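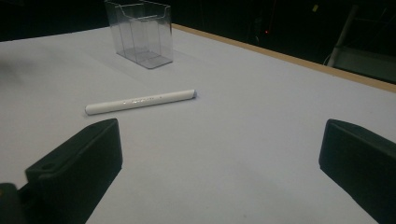 A white marker lies ahead of the open gripper fingers, with a clear plastic holder behind it.

Regional group publishes first rules for recording with hand-held grippers

A working group of small robotics companies and training workshops has published its first common rules for people who record work with hand-held grippers. The text is 13 pages long and came out in September. It covers how to prepare a table, how to start and finish a recording, what to write down, and when a recording must be thrown away.

The group was started by Atell, a company that prepares recordings for makers of robot arms, together with the parts supplier Lozano and the training workshop Ekport. Until now each of them had its own instructions. When they exchanged recordings in spring, they found that the same simple task, to put a marker into a holder, had been recorded in very different ways.

"In one place the person began with the fingers closed, in another place with the fingers open, and in the third place everybody did as they liked," said Maricruz Salinas, who led the writing for Atell. "For a person who watches, it is the same task. For a machine which must learn from it, these are three tasks."

Under the new rules, every recording of a picking task starts with the fingers fully open and the object in view. The person must hold this position for 2 seconds before moving toward the object. At the end, the fingers must open again and move away from the object, and the recording may be stopped only after that.

The part about tables is the longest. The surface must be matte, of one color, and wide enough that the object does not fall when it rolls. Shiny table covers are not permitted, but glossy and transparent objects are, and the group even asks for them. Faustino Sandoval of Ekport explained that many earlier collections had avoided clear plastic, which is difficult for cameras, and that the arms trained on them later had trouble with ordinary things such as bottles and card stands.

Round objects have their own paragraph. A marker or a tube must be placed at a new angle for each recording, and it is not allowed to fix it with tape or putty. If it rolls away before the fingers touch it, the person has to note this and may continue. If it rolls off the table, the recording ends there and is kept in a separate folder for failed attempts. Several members wanted to delete such recordings, but the majority decided to keep them for one year.

The rules also say something about the room. Screens with private information must be turned off or covered, and other people in the room must be told before the camera is switched on. A person who appears in a recording by accident can ask for it to be removed, and the company must answer in writing. Voices are not to be recorded at all, even when the equipment makes it possible.

For the people who hold the gripper, there is a limit on working time. After 160 recordings in one shift, the person must change to another duty, for example checking or labeling. Constanza Jara, who represented the workers in the discussions, had asked for a lower number. She said that the wrist gets tired earlier than most people think, and that a tired hand makes short, careless movements. The group agreed to look at the number again after the first half year. A pause of ten minutes in each hour is already required and is paid as working time.

Before each shift the fingers must be checked for loose screws and worn edges. The person who does this check signs a sheet, and the sheet stays with the equipment. Fingers of different types may not be mixed on one gripper. If the fingers are changed during the day, a new set of recordings must be opened with a new number.

Checking of the results will be done by Truvgate, which is not a member of the group. It will take samples from each member and compare them with the rules. A set of 3000 recordings is the smallest that can receive the mark of the group. Smaller sets can be checked too, but they will get only a letter with comments.

Some points are still open. Ermanno Leone of Lozano said that his company had hoped for clear rules on light, but the members could not agree. One side wants bright and even light everywhere. The other side, with Ekport among them, thinks that dark corners and changing light belong to real workplaces and should stay in the recordings. For the moment the text asks only that the object is well visible at the start and that the lamps are not moved during a shift.

There is also no agreement about soft objects such as cloth and bags. A small team under Cirilo Xolalpa is preparing a proposal for this, and it will be sent to the members in winter.

The rules are voluntary. Members have promised to follow them for all new recordings, while older ones may be used as before if they are marked as such. Companies outside the group can ask for the text without payment and send remarks to Atell. Remarks on the working time limit should go directly to Ms. Jara, who collects them for the next meeting.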